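We use cookies to improve your experience on this site. Accept | Manage preferences

Workshop notebook – wall, storage side
Wednesday, entry by Pejman Pakzad

Started 8:40. The plan for today is the white wall, before the Senier shelving goes back up. I promised to decide if we only wash it, or wash and patch, or do the full job with primer. I write down what I think as I go, so the others can disagree on paper.

First, the colour. Everybody calls it "the white wall", but the tin from last time is lost and there is more than one white in this building. I compared with the Virkness card. The nearest chip is the second warm one, but on the card it looks more yellow than it does when I hold it far from the window. I will not order from this only. Kozłowski can match from a flake if we bring one bigger than a thumbnail, so next time somebody has a loose piece, please keep it in an envelope and don't throw it out. 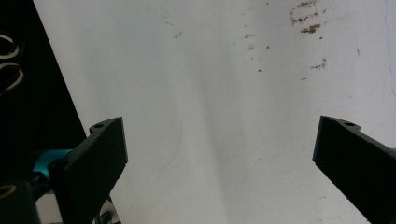 The second question is the texture. If we put a smooth filler on a wall which is not smooth, the patch will shine when the light comes from the side, and then we have exchanged a mark for a worse mark. My proposal is to finish each patch with a damp sponge, dabbing and not wiping, and to leave it a bit rough. I tried this on an offcut of board on the bench. The first try was too wet and sagged. The second was good enough that I had to look for it.

Budget line for the wall is 216 dollars. It includes filler, sugar soap, one roller sleeve and the primer if we need it. The labour is us, so it's not in the line.

10:15. Tea. Asked for the stepladder back from the front room.

Condition of the wall as I see it now, for the record:

– Grey smudges and light scuffs, more on the left side than on the right. I expect that washing will take most of it, but scuffs sometimes stay.
– A few small specks. Leave them, the paint will cover.
– A faint vertical line in the upper left part. I don't know if it is a joint or an old crack which was filled. Tapped on both sides with the handle of the scraper and it sounds the same. I will put a pencil tick at the end of it and look again in January.
– One small brown stain, higher up and a little left of the centre. This one worries me more than the rest. If it is rust or old water it will come through normal wall paint, so it needs the stain-blocking primer. Spot prime only, two coats.
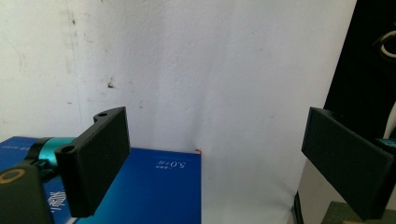
Order of work

1. Wash with sugar soap from the bottom up, then rinse from the top down. I know it sounds backwards, but the dirty runs are easier to remove from a wet wall.
2. Leave overnight with the door open. Please don't close it when you go home, I will put a note on the handle.
3. Spot prime the brown stain. Wait the time which is written on the tin – last time we didn't, and the roller lifted it.
4. Fill only what I have marked in pencil.
5. Sand lightly, 12 strokes and stop. This is my own rule, otherwise I make a hollow.
6. One full coat, then decide on the second in daylight.

To do before Friday: ask Wurunero if their primer smells as strong as the old one, find the other dust sheet, return the Virkness card (it is borrowed).

11:50. Stopped here, the bucket has a leak near the handle.

1,224 views · 12 comments · Share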